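Can a robot do kitchen chores yet? (page 2)

oravec46
Still no. Watched 70 sim runs of the stove task and the knobs kill it every time. Grabs, slips, grabs agian.

Nghĩa Hoàng
Depends what you call a chore. Knobs are the easy part imo – it's knowing which burner the pot is on.

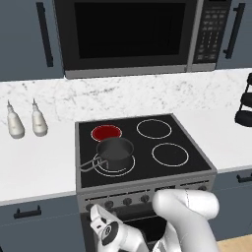 sim kitchen, back left burner on, pot on the front left

trincombe
Ok but my kid mixes those up too. Sim isnt a kitchen anyway, no grease.

oravec46
Grease is a fair point. Pot's still on the wrong burner for dinner tho

Nghĩa Hoàng
So move the pot. Will try that in October – want 49 clean runs first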